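Rulari Heated Foot Warmer — Set-up Guide
Section 3: First use, washing and storage

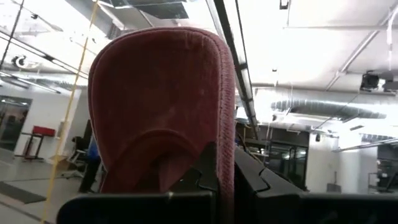
Breathnach
Product tester and manual writer, Giston Home Goods, Kadovton
Revised 8/6/21

The box promises "instant comfort". I have set up a fair number of these and have yet to meet the instant part. Allow a quarter of an hour and read the cautions first, including the dull ones.

Before you start

Check that the plug, lead and control fit together without force. Padded covers come in several colours, and deep red hides tea well. Whichever you have, run a hand along the seams. A loose thread can be snipped. A split seam means the warmer goes back to the shop.

Setting up

1. Take off all the packing, including the card inside the foot pocket. It is easy to miss.

2. Lay the warmer on a flat, dry floor. Thick rugs trap heat underneath.

3. Push the lead into the control until it clicks. If you did not hear a click, pull it out and try again.

4. Plug into a wall socket. The leaflet in the box says extension leads are "not advised". I would read that as no.

5. Switch on at the lowest of the 3 settings and leave it empty for 6 minutes. A faint smell is common on first use. A strong one is a fault — unplug it.

6. Put your feet in. Socks are fine, shoes are not.

Note: The highest setting is sold as a "deep warmth mode". I could feel very little difference between it and the middle one, and it used more power. Start in the middle and see if you agree.

Caution: The timer is meant to cut out after 60 minutes. Do not rely on it. Switch off at the wall when you get up, and never sleep with the warmer on.

Caution: Anyone who has poor feeling in their feet should ask a doctor or nurse before using heat of any kind.

Washing

7. Unplug and let the warmer cool fully. Remove the lead.

8. Take out the inner lining and wash it at 40 degrees with a mild soap. "Self-freshening" is printed on the lining label. Wash it anyway.

9. Wipe the outer cover with a damp cloth, going with the pile. Do not soak it.

10. Dry everything flat, away from radiators. Thick padding holds damp long after the surface feels dry, so leave it overnight.

Storage

Keep it loosely rolled, with nothing heavy on top. Do not fold it across the heating part. If it has been put away until January, repeat steps 3 to 5 before you use it.

Print this page | E-mail this page
Contact us | Copyright Giston Home Goods | Back to top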